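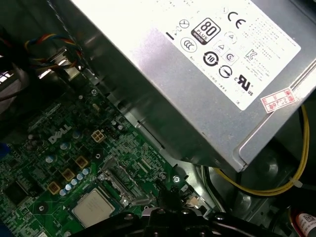
旧台式机电源的检查、除尘与更换

台式机用上几年，开机变慢、风扇声变大、偶尔自己重启，很多人第一反应是换内存或者重装系统。其实电源和机箱里的灰尘也该看一看。下面是我家工作台上一直沿用的做法，适用于普通家用台式机和淘汰下来的办公品牌机。

先断电

关机之后把电源线从墙上插座拔掉，再把机箱后面的那一头也拔掉。然后按住开机键数到十几秒松开，让主板上的余电放掉。显示器、网线、打印机的线一并拔下，拔之前用手机拍一张机箱背面，装回去的时候照着插。

机箱放平，侧板朝上。桌面垫一块旧棉布，不要用毛毯和化纤布。手在暖气管或者机箱裸露的金属上摸一下再动里面的东西。冬天空气干，多摸几次。

电源本身的外壳不要拆。里面的电容在断电以后仍然可能带电，家里也没有合适的工具去处理。清灰只做外面和风口，里面坏了就整个换掉。

看铭牌

电源外壳上一般贴着一张白色的铭牌，字很小，最好用手机拍下来放大看。要记的内容有这些：

输入电压。有的写一个范围，有的只写一种。从国外带回来的机器尤其要看。

各路输出的电压和电流，还有总功率。换新电源时总功率不低于原来的，12V这一路也不能低。

型号和部件号。品牌机的电源尺寸常常不是标准的，凭型号找替换件最省事。

铭牌上还有一堆标志，顺便说一下常见的几个。80 PLUS是转换效率的认证，下面的小字是等级，等级越高，同样负载下浪费成热量的电越少。CCC是国内的强制性产品认证，CE是欧洲市场用的。反写的字母R和U连在一起、旁边带小写c和US的，是UL的部件认可标志，覆盖加拿大和美国。圆形箭头里写着数字10的，是电子产品的环保使用期限，单位是年，从生产日期算起。这个数字说的是有害物质在正常使用下不外泄的年限，跟电源能用多久是两回事。打叉的带轮垃圾桶，意思是不能当普通生活垃圾扔。

拍完照片，把文件名改成机器的名字，存在一个固定的文件夹里。我还会在侧板内侧贴一小条纸胶带，写上清理的月份。

除尘

工具不用多：一把软毛刷，一只手动气吹，一包棉签，一小瓶高纯度酒精，一把十字螺丝刀。我用的气吹是Clulis的，橡胶球大一点的那款，吹起来比小的省手。罐装压缩气也可以，罐子要竖着拿，倒过来会喷出液体。

顺序是从上到下，从里到外。先刷电源的进风口和出风口，刷的时候用一根棉签抵住风扇叶片，别让它转。再刷CPU散热器的鳍片，最后用气吹把主板表面的浮灰吹走。主板上的小元件很密，刷子只轻轻带过，不要来回蹭。

吸尘器不建议伸进机箱，吸头容易刮到元件，塑料管也容易起静电。可以把吸尘器放在机箱外面开着，刷出来的灰顺手吸走。

插座和接口里如果有积灰，用气吹吹就够了。酒精只擦金属外壳和风扇叶片，棉签蘸一点，不要滴下来。擦完敞着盖放一会儿，干透再通电。

插头的检查

给主板供电的插头有大有小，大的那个通常在主板边上，小的四针方形插头负责给CPU供电，很多人装机时漏掉它，结果风扇转、屏幕不亮。四针插座的孔位是两排，每排两个，插头一侧有卡扣，对准了再按，听到咔的一声为止。拔的时候先压住卡扣，捏着插头往外拔，不要拽线。

插头的塑料发黄发脆，或者闻到焦味，就别再用了。针脚发黑的也一样。

品牌机要注意，有些戴尔和其他厂家的主板用的是自家的供电接口，插头形状和标准电源不同，外观接近的也可能线序不同。买之前对着照片一个针脚一个针脚地核对，拿不准就买同型号的拆机件。

换下来的电源

先拔掉所有连到主板、硬盘、光驱的插头，再拧机箱背面的螺丝。螺丝放进小盒子，我用的是Mamanel的分格盒，一格放电源螺丝，一格放侧板螺丝，格子上贴字。有些办公机的电源除了背面的螺丝，机箱里面还有一个卡扣，要按下去才能把电源往前推出来。推不动就再找一遍，不要硬撬。

新电源装进去以后，先把线理到一边，用扎带固定，别让线碰到风扇。扎带剪口朝里，免得下次伸手时划到。盖侧板之前通一次电，看风扇转不转，能进系统就关机、拔电源，再盖上。

旧电源送到社区的电子废弃物回收点，或者交给卖新电源的店。还能用的旧电源我会用纸条写上型号和拆下的月份，装进纸盒放在干燥的柜子里。不要和螺丝散件混放，小螺丝会从散热孔掉进去，摇都摇不出来。

多久做一次

放在桌上的机器，我一年清两次。放在地上的、家里养猫狗的，要勤一些。今年最后一次是在12月，顺手把书房那台和孩子那台一起做了，连拍照带写标签用了一个下午。

读者Morag Dunbar来信问，机箱下面垫东西有没有用。有用，垫高11厘米左右就能少吸很多地上的毛絮，我家垫的是一只旧木凳。垫的东西要稳，底部有进风口的机箱不要把风口堵住。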